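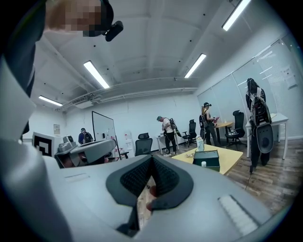
Lundach library will lend you a punch bowl now (and 365 other things)

Good news for anybody who has ever bought a carpet cleaner, used it one time, and then tripped over it for six years. The Lundach public library opened its lending shelf for household stuff this month, and I went down to Masilela Street on opening morning to see whether it was any good. It is! I came home with a pressure cooker and a croquet set, and I don't have a lawn.

The basics first. You need a regular library card, the same one you use for books. There are 366 items on the list right now, you can have three out at one time, and the loan is 20 days. No rental charge. There's a late fee, and it's the same as the late fee for DVDs, which I know very well because of a certain box set. You can renew once if there isn't a hold on the thing.

The shelf (it's really more like a room and a half) is in the old periodicals area at the back, past the large-print westerns. The magazines have moved upstairs next to the map cabinets, and yes, I heard two separate people complaining about that before I'd even gotten my coat off. If you're used to walking in and turning left for the newspapers, take the stairs or the elevator and they're right there when you get off. The good armchairs went up with them.

So what's in there? Kitchen things are the biggest group by a mile: canning pots, a pasta roller, cake pans in shapes I didn't know cakes came in, a couple of those giant coffee urns that every family reunion needs and no family owns. Then there's party stuff, including folding tables and the punch bowl from the headline, which comes with its cups and a ladle. Camping gear. Sewing machines. A telescope, which already had a waiting list by the time I asked. A stud finder, a tile cutter, and a lot of clamps. I mean a lot of clamps. I asked the woman at the desk why so many clamps and she said a retired cabinetmaker had cleaned out his shop in the spring and they'd said yes to everything.

That woman was Anežka Paulík, who runs circulation and has been trying to get this going since before the roof was redone. She told me the idea got turned down the first time because there wasn't anywhere to put it, and turned down the second time over the question of who pays if somebody breaks the blender. What finally moved it along was Ulten closing.

If you're new in town, Ulten was the hardware store on the corner by the bus shelter, and for as long as I've lived here they had a rental counter in back. You could get a floor sander for the weekend or a post-hole digger for the afternoon. When the store closed last winter, that went with it, and the nearest place to rent a sander is now a forty-minute drive each way. People started calling the library to ask if it could help. (I love that people called the library. Who else would you call?) 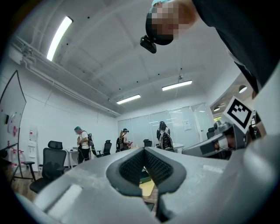
The library ended up buying part of the Ulten rental stock at the closing sale, and 97 of the items on the list came from there. The rest is donations plus a small pile of new things. I looked over some of the Ulten tools and they've been cleaned up and checked, with new cords where they needed them. The floor sander still has the old orange rental sticker on the side. I was weirdly happy to see it.

Now, the bigger power tools come with a catch. For the sander, the tile cutter, and anything with a chain or a spinning blade, you have to do a short walk-through at the desk before you take it home the first time. It took me under ten minutes for the tile cutter, and I only did it because I was nosy. They show you how to switch it on and off, they show you the guard, you sign a sheet, and after that your card is marked and you don't have to do it again. You have to be 18 for that group. Everything else is open to any adult card, and teens can borrow games and sports things on their own cards.

What about the broken blender? The answer they settled on is pretty gentle. Normal wear is on the library. If you drop it down the stairs, you pay what it would cost to replace it used, and if a part goes missing you pay for the part. Every item has a card tied to it with the parts written out, so before you leave, check that what's on the card is in the bag! I did not do this with the croquet set and I am one wicket short, and I'm going to have to go back and have a conversation about it.

To see what's in, you use the same catalog as for books, only you pick "Things" from the drop-down first. The library switched over to a system called Clovow in the spring and I've grumbled about it plenty, but for this it works fine. You get the name of the item, the size, what it weighs, and whether it's out. The weight turns out to be handy information if you walk there like I do. The pressure cooker was heavier than I'd bargained for, and I had to sit down on the wall outside the bank for a while.

I also talked to Şengül Işık, who was in line ahead of me with both arms around a sewing machine. She used to have one just like it and sold it when she moved into a smaller place on the hill, and she's regretted it since. "I have curtains to hem for three windows," she told me, "and then I don't want to see it again until Christmas." Which, yes, that's pretty much the whole argument for the thing right there. She'd like them to add an overlocker. I'd like them to add a decent stepladder, as the two they have are short and my ceilings aren't.

They do take donations, with limits. No mattresses or anything stuffed, no car seats, no bike helmets, no heaters. Small stuff you can just bring to the desk during open hours. If it's bigger than a microwave, call first so someone can tell you if there's room. Clean it, please. Paulík was very polite about this but I got the feeling she'd opened a few waffle irons she wished she hadn't. 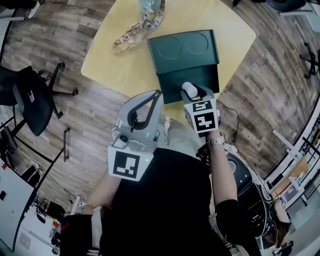 A dark green tray with two cup holders, on a light wooden table.

Pickup and return for the big things is at the side door, the one with the ramp, and you can pull a car up for a few minutes while you load. Smaller things go back to the main desk. Do not put anything in the book drop! There's a sign, and there's a second sign under it in bigger letters, and on the very first evening somebody still put a fondue set through the slot. It survived. One fork is bent.

Hours are the same as the library's except that the lending room closes half an hour earlier so they can get everything checked back in. On the two late evenings that means 7:30 instead of 8. If there's something you need for a particular date, put a hold on it early, especially the folding tables and the coffee urns, because August is reunion season and those were going out the door while I stood there.

There's a suggestion notebook on a string by the entrance to the room. I flipped through it and so far people have asked for a cider press, a karaoke machine (twice, in the same handwriting), a ladder (that one's me), and "more clamps."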